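### 3.2 Choosing the hands before the arms

Most equipment plans we had read start with the arm. Reach and payload set the price class, and the end effector gets whatever money is left over. We tried it the other way around at Sisay, and we are very glad we did! The tasks we care about are household ones (lifting, passing, tidying), and nearly every hard moment in them happens at the fingers. So the first line in our budget was a pair of five-fingered hands, and the arms were chosen to carry them.

Two suppliers made it to the final round. Sovlow sells its arms and hands as a matched set with one controller and one service contract. Nultness sells the hands alone, with an adapter collar for several common arms. The Sovlow quote looked high until we wrote out everything the Nultness quote left for us to do: cabling, mounting, a second software license, and the staff time to make it all talk. Once those items were in the same column, the gap mostly closed. We would urge any lab of our size to fill in that column early, before anyone has fallen in love with a spec sheet.

Spare parts deserve their own line as well. Fingers wear, cables get snagged, and a bimanual setup with one hand out for repair is a single-arm setup with an expensive neighbor. We budgeted for two spare finger modules per hand and a full set of replacement cables. The service contract promises repairs in up to 2 weeks, and we planned the work calendar with that wait built in.

The furniture and props were a delight by comparison. A plain table, a small shelving unit, and a box of kitchen goods cost less than the shipping on one arm, and they decide a surprising share of what the system can be asked to do. Gukley, our partner site, bought the same props from the same list, so tasks can be set up in both places with very little fuss. We recommend buying these in duplicate at the start, when matching items are still easy to find.

Figure 4 gives a sense of the workspace this plan has to pay for. The hands need room to come at an object from both sides at once, and the cable loops on the outside of each arm need room too. A catalog reach diagram shows neither. Our first table choice was too narrow on paper for this reason, and we changed the order in December before it shipped.

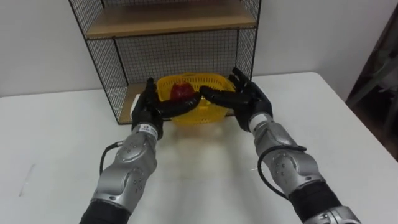
**Figure 4.** Bimanual workspace with a pair of five-fingered hands at a yellow basket holding a red apple; mesh shelving unit behind.

With the hands, arms, and furniture settled, the largest open item was computing. We kept it out of the first order and leased a workstation, which left us free to size the permanent machine after the first months of use. Section 3.3 covers that decision and the running costs.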